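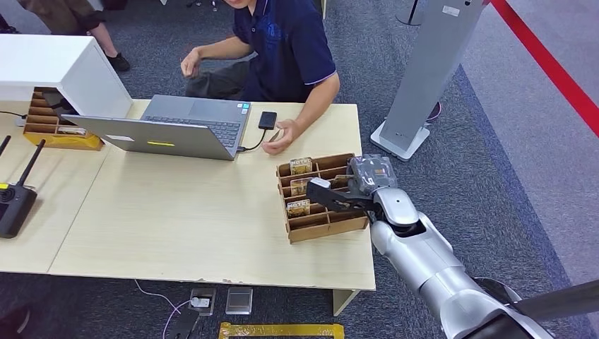

Wrapped items in the left column of a stepped wooden organizer, at the right end of the table.

Kornholm Evening Program
OFF 196: Keeping a Workable Desk
Notes for Session 4: Small Things and Where They Live

Welcome back, everyone, and thank you for the good talk about filing drawers last time. I know we ran over, and I know a few of you still had questions about hanging folders, which I promise we'll get to in the session on paper. Tonight is about the small stuff: the rolls, cards, clips, sticks of glue, sample packs and odds and ends that are too little for a drawer and too many for a pocket. We'll spend the first 40 minutes on these notes and then go to the tables, so please bring the bag of small items from your own desk that I asked for on the Vaughan reading sheet.

1. Compartments and steps

A flat tray is a fine thing until you own more than a handful of anything. After that the items roll together and you end up stirring them with one finger (we've all done it). An organizer with dividers gives each item walls. If the rows are stepped as well, the ones at the back sit higher and you can see over the ones in front.

Look at the three little cylinders at the top of the page. They are one above another in a single column, with their gold, white and brown wrappers showing, and the nearest row has been left free. I'm very fond of a free row. It gives you a place for the thing that turns up tomorrow, and most of us have a thing that turns up tomorrow.

For round items, check the width of the compartment before you buy. The Stillum chapter has a nice worksheet on this, and you only need to fill in the left half.

2. Cards and other flat things

Cards behave differently. Lay them down and they become a stack, and in a stack only the top one gets used. Stand them up, with the printing along the top edge, and you can read them from your chair. Loyalty cards, recipe cards, seed packets, flash cards: all of these do well on end, provided the slot is deep enough that they don't tip forward.

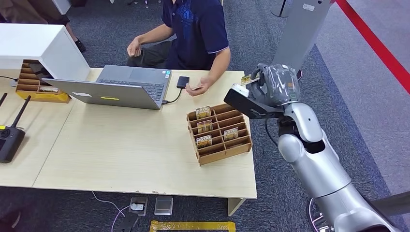

Cards standing upright in the slots, with one more in the hand.

Notice how much of this organizer is still open. There are four cards in it, three down the left side and one in the right column, and your eye goes to each of them without any hunting. You might like to group yours by column — bills on one side, addresses on the other, say — or simply put the ones you reach for most often in the row you find easiest to reach. Either is fine with me. Pick one and live with it for a week before you change it.

Have a look at the far left of the table, too, where a second organizer has a strip of yellow-orange tape along its base. Tape is a cheap and cheerful way to mark where a thing belongs, and we'll be using some tonight.

3. Sharing the table with a laptop

Most of us don't have a table just for sorting. Keep the organizer off to one side of the laptop and watch your cables, especially short ones with something on the end, as they love to drag across cards. Leave enough bare tabletop to set an item down while you decide about it.

At the tables (15 minutes)

Empty your bag. Put round things with round things and flat with flat. Choose a compartment for each kind and leave at least one row free. Then swap seats with a neighbor and try to find what they ask you for.

For next time

Read the Drarari section on labels, pages as marked in your packet. Copies are on the shelf in Room 3839, and please put them back upright!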